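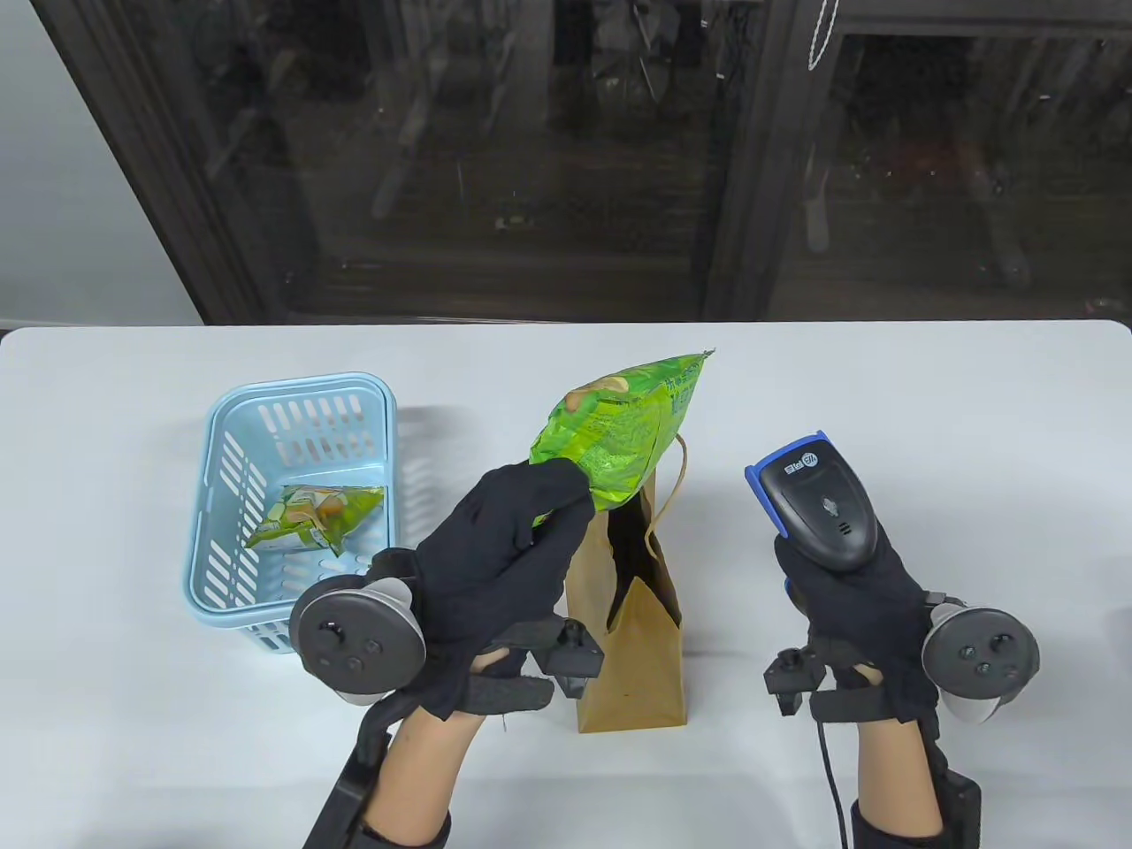
Bagging chips, with the blue basket on the left

Chips keep getting crushed in paper handle bags
Posted by Paweena Nuchit

I pack snack orders for a small shop called Edby, mostly chips and other light stuff. We switched to brown kraft bags with twisted handles in October. I take the chips out of a basket, scan them and put them in the bag. By the time people pick up, the bottom bags are often crushed and I get complaints. We do up to 40 orders on a busy afternoon, so I can't spend long on each one. Is there a better way to load them?

Onyekachi Ogbonna
Stand the chips upright, sealed edge up, and don't lay anything across them. Open the paper bag all the way first and press the bottom flat, or the first item goes in crooked and everything leans on it. I stop at 5 or 6 small bags. If there are cans or jars in the order they get their own bag – don't try to put them underneath, they shift when somebody picks it up by the handle.
Also check how full your basket is. Some of mine were getting squashed in there before I ever packed them.

Vega Figueroa
use a box

Melahat Çetinkaya
Agree with Onyekachi about upright. Don't fold the top down hard either. We fold it over once, loosely, and put the receipt sticker on the front. Wider bags helped us too, but they cost more.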